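Broltbridge Repair Room: autumn newsletter

Paying for parts: what changes this winter

The Repair Room has been going long enough that most of you know how it works. You bring the broken thing, you sit down next to someone who might be able to mend it, and you put what you like in the tin. That part stays the same. The change is in how we pay for parts.

Up to July we bought parts out of the tin and asked people to settle up when they came to collect. A fair number of items were never collected, and we were left with a shelf of mended toasters and the bills for their elements. Between January and July we spent £3,846 on parts and got back a good deal less than that.

From now on, if a repair needs a part costing more than £3, we will tell you the price before we order it and ask you to pay then. Fuses, plugs, screws and thread are still free. 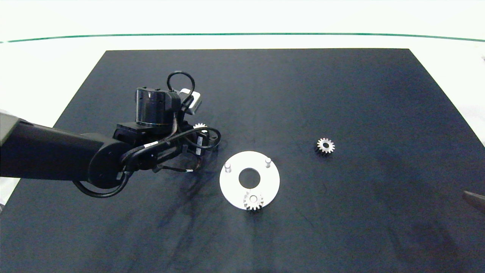

Black work surface, with an arm reaching in from the left.

We have also changed supplier. Sabbagh, who did most of our small electrical parts, no longer take orders under their minimum, and we rarely need that much in one go. Pleltero will send single items and the postage is fair. Their range of vacuum cleaner belts is poor, so if you have an older upright please bring the model number, written down or on your phone, and we can look elsewhere before you carry the whole machine up the stairs.

Uncollected items will now be kept for 2 months and then passed on or stripped for spares. There are 136 on the shelf at present. If one of them is yours, please come and get it. Bring your ticket if you still have it, and if not we can usually find things by surname. 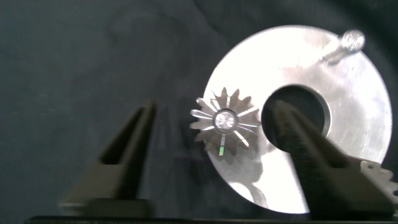
R. Trukach

A few people have asked whether we will take on garden tools again. We will, from the next session, but only hand tools. Shears, secateurs and hoes can all be sharpened while you wait if the queue is short. Please clean the mud off first. We spent a lot of last spring scraping soil out of hinges, and it blocks the sink.

Petrol mowers and strimmers are still a no. We have nowhere to drain fuel and the insurance does not cover it. 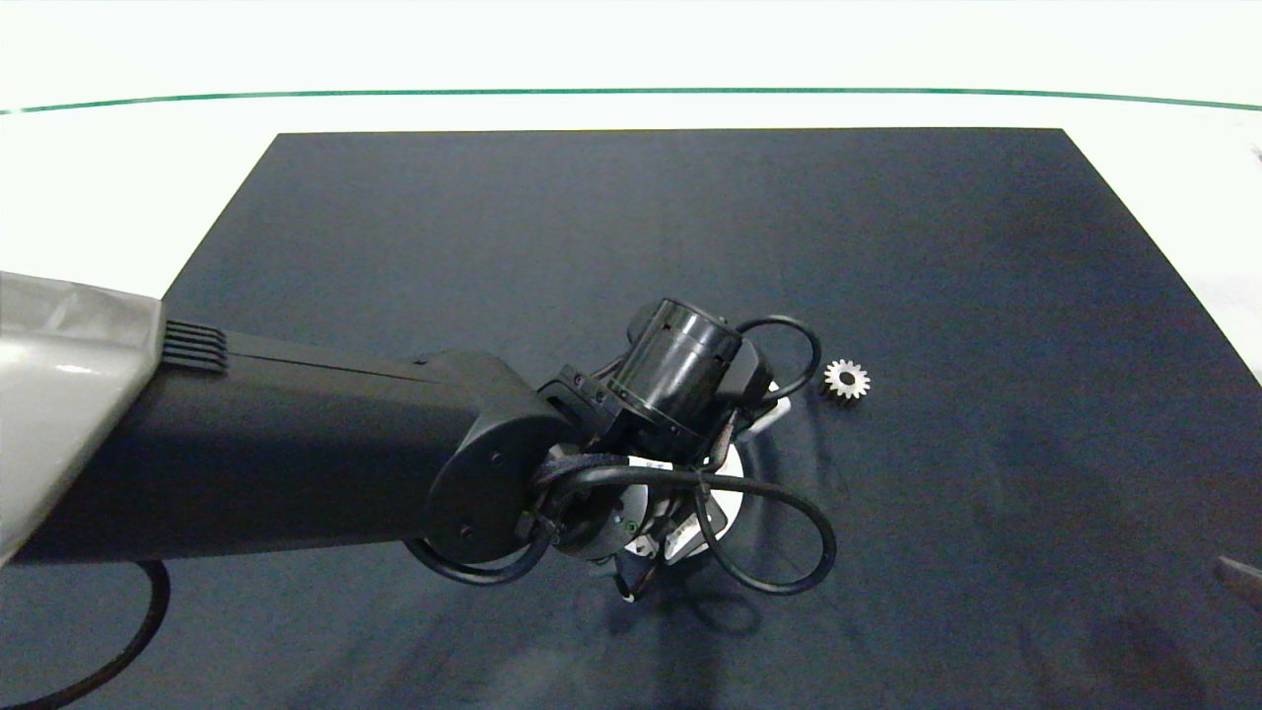
Clothing repairs carry on as before at the long table by the window. Zips take the most time, so come in the first hour if you have one. We are short of dark thread and of buttons in matching sets, and would be glad of any you can spare. The next newsletter will have the opening times for the new year.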